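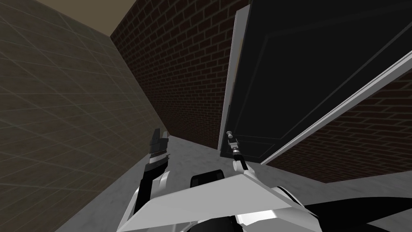 Rendering: Cleiton Honorato / Pavberg

Corridor Doors and Closers: Frequently Asked Questions

The answers on this page apply to hinged interior doors that open into or off a shared corridor. For sliding doors, roller shutters and exterior gates, see the separate sheets.

Which way should a corridor door swing?

In most buildings a room door swings into the room, so that the leaf never blocks the passage. Doors that serve as exits from crowded rooms are the usual exception and must swing in the direction of escape. Where such a door opens into a narrow corridor, the clear width left beside the open leaf has to be checked against the local code before the frame is ordered. Changing the swing later means a new frame in nearly every case.

How do I tell a left-hand door from a right-hand door?

Stand on the side where the door opens toward you and you can see the hinge knuckles. Hinges on the left make it a left-hand door on our order form, hinges on the right make it a right-hand door. Other suppliers use other conventions, some of them the exact opposite. If you are matching a door bought elsewhere, send a sketch with the hinges marked and leave the handing box blank.

What is the difference between opening width and leaf width?

Leaf width is the size of the door panel itself. Clear opening width is what remains for people and carts to pass through when the door stands open at 90 degrees, measured from the face of the leaf to the opposite stop. Hinges, stops and protruding hardware all reduce it. Accessibility rules refer to clear opening width. Please give both figures when you ask for a quote.

Which closer do I need, Limier or Trindade?

Limier is a surface-mounted closer with a standard arm. It fits on the pull side, is easy to reach with a screwdriver and tolerates frames that are slightly out of square. Trindade is a concealed closer that sits in the top edge of the leaf. It leaves nothing visible when the door is shut, but the leaf has to be prepared at the factory and the closing force has a narrower range. For retrofits, choose Limier.

Can Trindade be fitted to a hollow-core door?

No. The pocket needs solid material on both sides.

My door slams. What should I adjust?

Closers have two main valves. The sweep valve controls the speed from fully open to the last part of the travel. The latch valve controls the final movement into the frame. A door that slams usually needs the latch valve turned clockwise, an eighth of a turn at a time, with a test after each adjustment. Do not back a valve out past the face of the closer body. The seal will fail and the oil cannot be replaced on site.

If neither valve has any effect, look for oil on the arm or on the leaf below the body. A leaking closer has to be replaced.

My door does not latch. Is it the closer?

Often it is not. Check these first: a strike plate that has shifted, a gasket that is too thick, a sagging top hinge, and air pressure in the corridor. Pressure is the one most often missed. Disconnect the closer arm and push the door shut by hand – if it resists in the last 2 inches, the ventilation balance should be looked at before the closing force is increased.

What opening force is acceptable?

The limit depends on the code in force and on whether the door is fire rated. Measure with a push-pull gauge at the latch side, level with the handle, moving the leaf slowly. Record the highest steady reading and ignore the initial jerk needed to release the latch.

Can I hold a fire door open?

Only with a device that releases automatically when the alarm operates or the power fails. Wedges, hooks and friction stays are not permitted. The Brotumov magnetic holder is supplied for this purpose and mounts on the wall or the floor. Floor mounting is preferred where the wall is tiled, as drilling near a tile edge tends to crack the glaze.

How far should the stop be placed from the hinge?

As far out as the corridor allows, and never in the inner third of the leaf. A stop close to the hinge acts as a lever and will pull the screws.

Are dark finishes more trouble than light ones?

Dark matte finishes show hand grease and cart scuffs sooner. A push plate solves most of it. Clean with a damp cloth and mild soap, no abrasive pads.

How often should hinges be serviced?

Inspect them every 16 weeks on busy corridors and twice a year elsewhere. Tighten the screws, check for black dust at the knuckles (a sign of wear) and replace hinges as a full set.

What is the minimum order for non-standard colors?

200 leaves. Frames can be painted in any quantity, but the setup charge applies to each color – see the price list.

Orders placed in September ship after the plant inventory, so allow extra time. The parts counter is open Saturday mornings for closers, arms and valve screws only.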